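Search questions, topics, people... Go

How do you sort a bin of odds and ends without losing the will to carry on?

Asked by Tainá Meireles

Hello all! I've finally got round to the tubs under my workbench and I'm really quite excited about it, which my family finds hard to believe. There are 18 of them, all different sizes, and every one has a bit of everything in it. My plan is to get the whole lot into drawers by the end of November.

My trouble is with the first step. Do you tip a tub out on the floor and sort from the heap, or leave everything in and pick things out one at a time? I've tried tipping and I end up kneeling on things. I've tried picking and I just stir. I'd love to hear what works for other people, and whether the colour or shape of the tub makes any difference. The ones I have now are round and see-through, with a lip.

Answer from Misaki Nomura

Oh, I love this question! Pick, don't tip, but only if there isn't much in there. I move a small amount at a time into a wide, shallow-ish bin with straight sides and work from that. A full tub is hopeless, you only ever see the top layer and the thing you want is always underneath (usually the little hex key). With a small assortment you can look at each item, decide, and get it out.

Go for a plain grey one if you can find it. I had a bright patterned one for years and small things simply vanished in it. Grey is dull to look at but nearly everything shows up, light or dark, and smooth walls mean nothing snags when you slide it up the side to get hold of it.
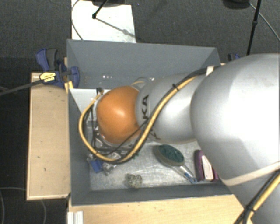

A grey bin with a small assortment in it, under the arm.

Rectangular is much better than round as well. You can push what you've already looked at to one end and keep the rest at the other. In a round tub it all rolls back to the middle and you start again!

I set a kitchen timer for 30 minutes and stop when it goes, even if I'm enjoying myself. Then a cup of tea, then another go if I fancy it. Do label the drawers before you start, even if the labels are a bit wrong. You can always swap them.

Answer from Wellington Araújo

just tip it out on an old bed sheet. gather the corners up when you're done and pour back whatever's left. did 51 jam jars of screws like this

Answer from Chiyo Sasaki

I'm with Misaki on small amounts, though I'd add one thing. Keep a "don't know" pot next to you and be generous with it. The first time I did our garage I stopped dead over every mystery bracket and spent a whole evening on one box. Now the mysteries go straight in the pot, and I go through it at the very end, by which time half of them have found the thing they belong to. It's so satisfying when that happens!

Wellington's sheet is good for big stuff like hinges and plugs. I wouldn't use it for washers, they get in the folds.

Comment from Tainá Meireles

Thank you, these are brilliant! Off to find a grey bin. Chiyo, how big is your pot?

Comment from Chiyo Sasaki

Old ice cream tub, two litres. It does fill up.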